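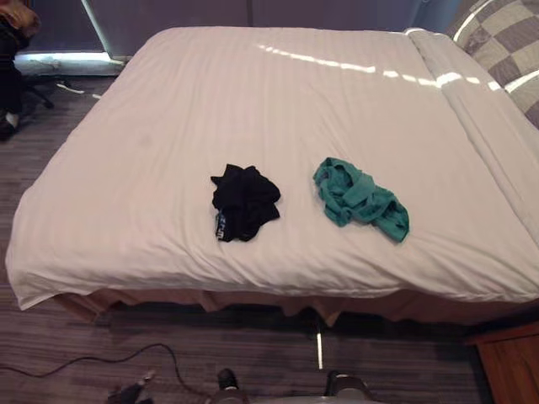

Kara Striped Duvet Cover – White

In stock. Queen, king and twin. Full is sold out until July, sorry.

Our best selling cover, back again with a better zipper. White cotton, woven stripe, no print. The stripe is in the weave so it won't wash off or crack. Looks plain from the door, you see the stripe when you get close.

What you get
One duvet cover. Pillowcases are seperate, see the Kara pillowcase page. Insert not included – people ask this a lot. The Briria insert fits all four sizes and has loops in the right spots.

Details
100% cotton sateen
500 thread count
Zipper along the foot end, hidden
4 corner ties inside, 10 inches long each
Preshrunk, but expect a little more in the first hot wash
Made in our Cundum mill

Sizes
Twin 68 x 90
Full 80 x 90 (out of stock)
Queen 90 x 92
King 106 x 92
All in inches, measured flat before washing. If your insert is an odd size go with the cover that is closest but not bigger than the insert. A cover that's too big goes flat at the corners and the filling slides down to the foot.

Feel
Smooth side up, matte side under. Cooler than flannel, warmer than our linen. Heavier than the Shezi percale, which is the one to get if you sleep hot and like it crisp. Kara is softer and drapes more, hangs down nicely over the sides. Does wrinkle some. Less if you take it out of the dryer while it's still a bit damp and put it straight on the bed.

Washing
Warm wash, with whites only. Tumble low. Zip it closed first or every sock in the load ends up in a corner. No fabric softener, it coats the cotton and dulls the stripe. Oxygen bleach is fine, chlorine bleach will yellow it over time. Iron on the inside if you must.
New black or navy clothes can rub off on white, mostly before their first few washes. If you get a mark, cold water and dish soap right away, then wash as normal. Don't dry it until the mark is gone.

Putting it on
Turn the cover inside out. Lay it on the bed, zipper at the foot. Insert on top, tie all the corners. Reach in, grab the two far corners and flip the whole thing over. Shake, zip, done. Goes faster with two people on the king.

What changed from the old version
Zipper instead of buttons. Ties are longer and sewn in with a double seam. Stripe is a touch narrower, so an old cover and new pillowcases wont match exactly. We still have a few old style pillowcases, email the shop and ask.

Shipping and returns
Orders in before noon go out same day. Unwashed covers can come back in the original bag, washed ones only if there's a fault in the fabric or zipper. Send a photo of the fault with your order number first, saves a trip.

Also in this range
Kara pillowcase, standard and king
Kara fitted sheet, deep pocket
Kara flat sheet – king only right now, more sizes on the way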